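Sorting What Is Left Behind: An Interview with the Bevdale Recovered Goods Office

June 25, 2022

The Bevdale Recovered Goods Office receives household articles left in vacated apartments, storage units and shared laundry rooms throughout the district. In the twelve months ending in April, the office recorded 1,301 articles. Lilibeth Yap has supervised intake there since the office moved to its present building on Tjoa Street, and she agreed to discuss how small, unrelated belongings are sorted and stored before they are claimed or passed on.

Ms. Yap began with the matter of mixed lots. "People imagine that we receive furniture," she said. "We do receive some, but most of our work is with the contents of the last drawer. A person moves out, the large pieces go on the truck, and what remains is a stapler, a sock, a travel soap dish and a toy." Such articles arrive together and are kept together at first. The office does not separate a lot until it has been entered in the register under a single number.

Asked why the first sort takes place in deep metal bins, Ms. Yap said that the office had used cardboard cartons for several years and had found them unsatisfactory. Cartons softened in the spring, and small pieces slipped under the bottom flaps. "A metal bin can be scratched and stained and go on being a good bin," she said. "I have no interest in how it looks. I want to be able to see to the bottom of it."

The second question concerned crowding. Written procedure at Bevdale asks staff to lay articles out across the floor of the bin, with space left between them, and to place no item on top of another. Ms. Yap described this as the rule new staff find hardest to keep. "They want to fill the bin. It feels wasteful to put a few things in something that size. But when articles are piled up, the small one at the bottom is missed, and it is very often the small one that someone telephones about."

Articles are then assigned to one of the office's shelves. Desk supplies form one group, footwear another, and toys a third. Slippers have been the subject of some discussion. Under the earlier Rorkel schedule, which the office followed until it drew up its own, any plush article was treated as a toy. Ms. Yap reversed this. "A slipper is footwear, whatever face is on the front of it," she said. "The owner will describe it to us as a slipper, and that is where we should be looking."

Single slippers and shoes are held for 60 days, twice the usual period of 30, in case the other of the pair is handed in. Ms. Yap acknowledged that the longer period uses shelf space the office can hardly spare.

Desk articles present fewer difficulties. A tape dispenser is checked for a roll, wiped down and shelved. Those not claimed are offered to the Tustilum Adult Learning Center, which accepts them throughout the year. 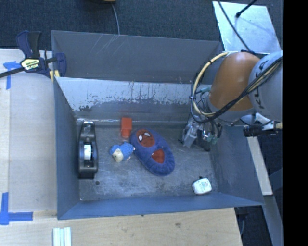 Kristine Lumbao takes a different view of the holding periods, and wrote to the office in April to say that toys, too, should be kept for 60 days, as a child may not mention a missing figure until weeks after a move. Ms. Yap said the letter had been read with care and that the point was a fair one. The schedule will be reviewed when additional shelving has been installed in Room 2.

In the meantime, toys will continue to be held for 30 days. Residents who believe that an article of theirs has been received may inquire at the front counter and should be prepared to give its color, its approximate size and the address from which it was lost. No fee is charged for the return of any article.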